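Jultora opens shared work desks to Surelville residents

SURELVILLE – Jultora will open its shared desk room to the public in September, giving residents a place to work, sort and repair small household items. The room is on the ground floor of the Pretholm building and has 700 square feet of floor space.

Users will find long white desks with gray divider panels. Cable openings are set into the desktops, so lamps and chargers can be plugged in without cords hanging over the front.

"People asked us for a big, clear surface and somewhere to spread out the small stuff," said Grethe Norðdahl, who manages the room for Jultora. "At home it all ends up on the kitchen table, and then it's time for dinner."
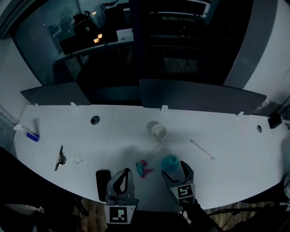
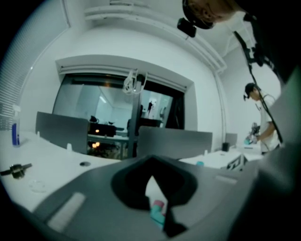
A long white desk with gray divider panels and small items lying on it, Pretholm building, Surelville.

Each booking covers one stretch of desk for up to three hours. Members may bring their own tools and supplies or use what is kept in the room. Desks must be cleared and wiped down before the next booking begins.

The work was paid for in part by Qaisi, a local office supplier, which also gave 200 storage bins. A survey last spring drew replies from 287 households, and evening hours were the most common request. The room will stay open until 9 p.m. for that reason.

"We expect a mix of hobby work and plain tidying up," said Hanne Holst, who handles bookings. "Both are fine – just bring a bag for what you want to throw out."

Membership is free for the first 400 people who sign up. Forms are available at the Pretholm front desk.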